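Food Tech Term Project: Gluten-free scones, does resting the dough help?
Barkden group, final write-up
April 2023

Aim
Find out if resting a gluten-free scone dough before baking gives a better rise and less of that sandy texture. Our first scones in December were flat and tasted like chalk, so this seemed worth a proper go.

Ingredients
Sturgate plain gluten-free flour (rice and tapioca), baking powder, cold butter, milk, castor sugar, pinch of salt. Total dough weight 571 g per batch. Kept the same for both batches. Jam and cream not part of the test, but eaten.

Method
Rubbed butter into flour by hand. Added milk all at once. Batch A cut and baked straight away. Batch B covered with a tea towel and left 30 minutes on the bench, then cut. Both baked at 208 degrees for 15 minutes, middle shelf, same tray. Oven takes ages to heat so we did B the next lesson, which means a fresh dough and probly a slightly different kitchen temperature. See Problems.
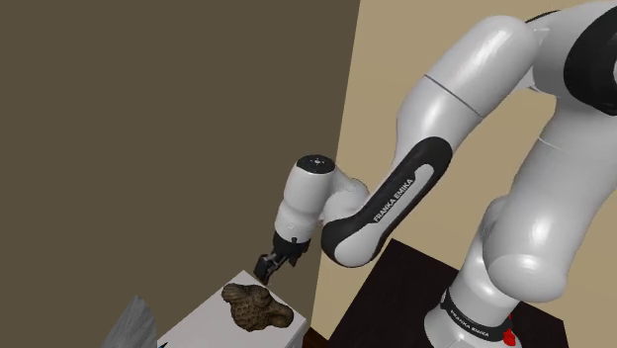

Fig. 1. Simulated Franka Emika arm beside a white pedestal.

Results
Batch A: spread sideways, cracked on top, gritty in the middle. Good colour though.
Batch B: taller, held the cutter shape, crumb softer. Still a bit dry at the edges. Flavour the same as far as we could tell.
Taste panel was our own class and most went for B. A couple liked A better because of the crunchy bottom.

Problems
Milk was measured in a jug with worn off markings. Should of used the scales. Also tried the Trastinden flour blend once, stuck to everything, binned it, no data. Batches on different days as above.

Discussion
Rice flour is slow to take up liquid. Resting gives it time, so less grit. That matches our Chaudhry handout on starches. The rise is harder to explain, maybe the dough was just firmer going in.

Next time
Weigh the milk. Try an overnight rest in the fridge. Sultanas.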